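4.2 Loading an offline route before you leave the road

The Uria trip planner will tell you a route is "ready" as soon as the outline has downloaded. Don't take its word for it. Maps, ferry times and campground notes come down separately, and the last two are often missing.

1. Connect to Wi-Fi. Hotel Wi-Fi may do, if you're patient.
2. Open Trips, choose your route and tap Save Offline. The Cilness coast route has 53 stops and takes about 5 minutes.
3. Wait for both check marks. One is not enough, whatever the banner says.
4. Turn on airplane mode and open 2 stops far apart. If either shows a gray box, delete the route and start over.

Note: The "smart resume" feature is supposed to pick up a broken download. We have yet to see it do this reliably.

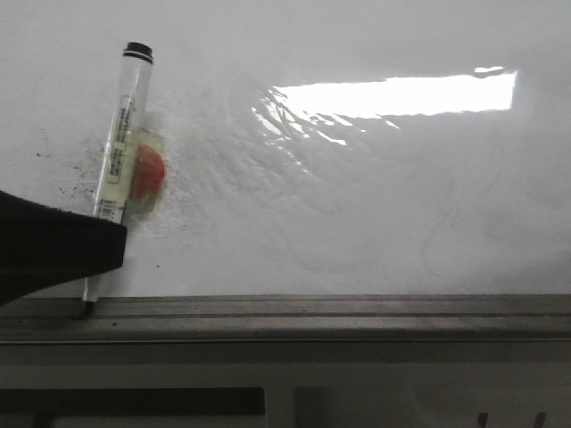
Marker at the lower rail of the board.

5. Copy your ferry departures onto paper. The planner shows the Stirnov crossing in home time until the phone finds a signal – a poor arrangement for anyone catching a boat.

Caution: Drive times assume dry pavement and no stops. Treat them as a best case, especially in June, when road crews are out.

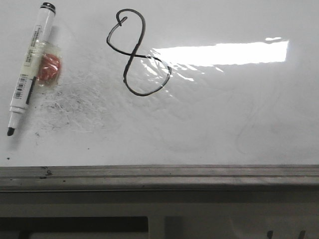 6. Set the fuel warning by hand. The default counts every pump on the map, including ones that close at 6 p.m.

For changing a route already under way, see 4.3.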